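Ticket 3243 — Backdrop cloth sagging, cut-out letters lifting at the edges
Site: Dukby, small workroom
Opened by: Illia Hrytsenko
Category: Fixtures and furnishings
Priority: Low
Status: Closed

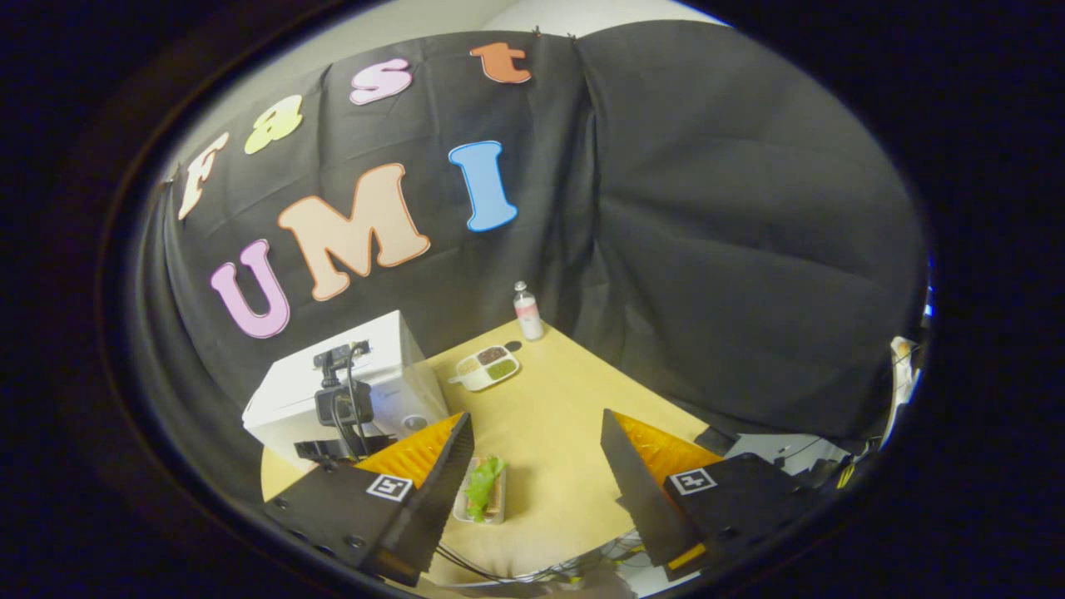

The cloth is fixed to the wall along its top edge only, and the fault is in that fixing. The fabric is heavier than the one it replaced (stock line 2967, Siltum), and the old pin spacing was carried over without change. The load at each pin is too high and the cloth creeps downwards between them. It hangs in loose folds across the back, with a strip of pale wall showing above it. The letters, "Fast" over "UMI", are pinned to the upper left part, so any movement in the cloth there moves them as well. The right half carries no letters and is of less concern.

Reported symptoms
1. Top edge of cloth dips between pins.
2. Letters no longer lie flat. The "F" and the "M" are the worst.
3. Pins work loose and have to be pushed back in by hand, most mornings.

Log

09:10 — Checked the wall behind the top edge. Plasterboard, painted, sound. Old pin holes have widened. Pushing pins back into the same holes gives no grip after the first time.

09:25 — Measured existing pin spacing at 200 mm. Supplier's note for this weight of cloth asks for closer spacing or a continuous batten.

09:40 — Asked Illia whether a batten was acceptable. Reply: yes in principle, but not this week, the table cannot be moved out for drilling. Pins to be used in the meantime.

10:05 — Cleared the back of the table to get at the wall. Food tray, bottle and the rest put on the side shelf. The white unit at the left was left where it stood, with its cable, and the cloth behind it was reached from the side.

10:20 — Re-pinned from the centre outwards, 50 mm spacing, all pins in fresh positions above the old holes. Pins angled slightly downwards into the wall so the weight pulls them in. Cloth held by a second person during this step. Doing it alone pulls the first few pins out again.

11:00 — Top edge level. Slight dip remains at the far right, where the cloth had been cut short. Left as is.

11:15 — Letters. First attempt: one pin at the top of each. The lower halves curled forward. Second attempt: one pin top and one bottom. Better, but the lower-case letters in the top row puckered the cloth. Third attempt: pins as before, with a strip of card from Dmytriv behind each letter to spread the load. Letters flat. Spacing and slope of the top row kept as they were, at the user's request.

11:50 — Items returned to the table.

14:30 — Second check. No pins lifted. Folds still present across the lower cloth. These come from the width of the fabric, and pulling them out sideways puts the strain back on the end pins. User informed.

Comment from Illia Hrytsenko
Fine with the folds. Can we have the batten on the March list? Also, the spare pins from Skullel are too short for this cloth — they go through the hem but barely reach the wall. Please don't send more of those.

Reply
Batten added to the March list. Short pins withdrawn from the workroom box and moved to the noticeboard drawer. Longer pins are in the same box, left compartment.

Resolution
Re-pinned at closer spacing in new positions. Card backing fitted behind all letters. Do not hang anything further from the cloth until the batten is in. If the top edge drops again, reopen this ticket and state which end moved first.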